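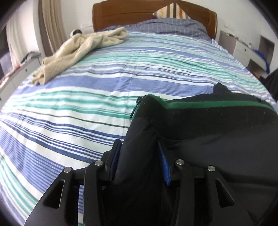 A dark jacket on a striped duvet.

I own one good coat and I have spent most of my adult life trying to wear it out. It was bought in Morkum, in a shop that has since become a place for phone repairs, and I paid more for it than I paid for my first car (the car was terrible, but still). So when the lining gave up last June I did what I always do with bad news about clothes, and put it in the back of the closet for the fall version of me to deal with.

Fall me was not pleased. The sleeve lining had split from the elbow down, and every time I put the coat on, my hand went into the wrong layer and came to a dead stop somewhere near the cuff. I did this in restaurants. I did it at a funeral, with a line of people waiting behind me.

I asked at three dry cleaners. The first said no. The second said yes and quoted me a price that made me laugh out loud, and then I had to pretend I'd been coughing. The third told me to try Hisside, up in Erkdale, which is a two-hour drive if you don't get stuck behind a hay truck. I got stuck behind a hay truck.

Erkdale used to be a mill town, and you can still feel it in the way the streets all run downhill to the water. There was a time you could get anything sewn there. Now there's a diner, a feed store, a very good used bookstore, and Hisside, which is one long room over the hardware store with a bell on the door and a smell of steam and machine oil that I would happily wear as perfume.

They wrote me a paper ticket, number 1219, and told me six weeks. Six weeks! I'd been picturing an afternoon, with maybe a sandwich. But relining a coat is slow work. The old lining has to come out in one piece if you can manage it, because it gets pressed flat and used as the pattern for the new one. Then there's the cutting, and the little pleat down the center back that gives you room to reach for things, and a whole lot of hand stitching at the hem that I had never once noticed in all the years I'd had the coat.

I picked a lining from the sample book, a rust color called Baxter, and then drove home in a sweater and was cold until Thanksgiving.

Was it worth it? It cost me less than a new coat, though not by as much as I'd been telling people. The shoulders still fit. The pockets are deeper than they were – I asked for that, and I recommend it, you can get a paperback in there now. And my hand goes straight down the sleeve and out the other end, which I still enjoy more than a grown woman should.

If you've got something good hanging in the back of a closet with its insides falling out, go look at it this week. Turn it inside out and check the armholes first, that's where it usually starts. And call ahead if you're going to Erkdale, they close for lunch and it's a long lunch.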